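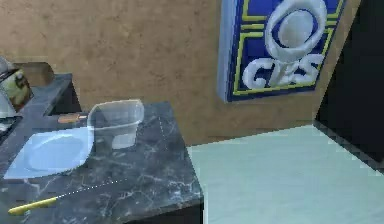
4. Evaluation of the Scene Package

4.1 What is supplied

The Kairys package is sold as a subscription to a library of simulated interiors for training and testing robot policies. A subscriber receives the scenes, a task editor and a rendering service that returns camera views from any pose the user requests. The version we reviewed was the May release, installed on a single workstation in the Bretham laboratory. We used the default rendering settings throughout and did not retouch or replace any of the supplied objects.

Two features set the package apart from the Puneck scenes we had used in earlier work. First, small household objects are placed among larger furnishings, so a policy must deal with clutter at several scales. Second, surface textures vary a great deal within one interior. Veined stone, speckled walls and plain flat floors can all fall within a short camera move.

4.2 Viewpoint test

We requested 250 views from one interior and kept 200 after removing near duplicates. Each view was passed to the Trundwood detector, with its weights frozen, and the output was compared with the object list exported from the task editor. Views were not screened for quality. Some are dominated by a single plain surface with one object low in the view, and these turned out to be useful for checking how the detector handles partial objects and small print. 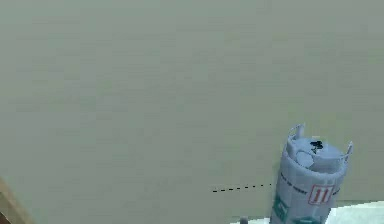

Figure 2. Rendered view of an upright canister with two handles at the top. The printed band below the rim is not legible at this resolution.

Text was the weakest point. Lettering on curved surfaces blurred at the default resolution, and the detector's reading module returned either nothing or a string of unrelated characters. Large raised lettering did better but was still misread in several views. Raising the output resolution is possible under the higher subscription tier, which we did not test. Users whose tasks depend on labels should ask for sample renders before they commit.

Object outlines were good enough for coarse localization. Errors were concentrated on transparent items and on thin utensils, where the shaft could break up into a dotted line. We treated a broken shaft as one object when scoring, and the detector often did not.

4.3 Occlusion

The task editor lets the user place the camera close to walls and door frames. We requested 15 such views to see whether the detector would still report small items at the far side of a room.
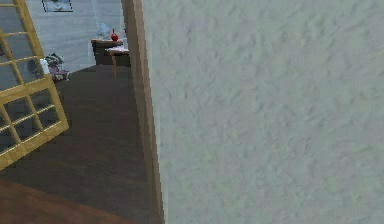 Color mattered more than size in this test. A small saturated object on dark furniture was reported more reliably than a larger pale one against a light wall. Lattice panels and other open structures caused split detections, in which one object seen through several openings was counted more than once. Merging boxes by depth removed most of these, and the package does export a depth channel with every view.

4.4 Setup and support

Installation took 2 hours, most of it spent on the download. The written guide covers the task editor well but says little about camera limits, and we found the minimum wall distance by trial. Wendy Stockdale ran the installation and kept the log of faults. Questions sent to the supplier were answered by email, and one of them led to a corrected object list, which we used for all the scores in Section 5.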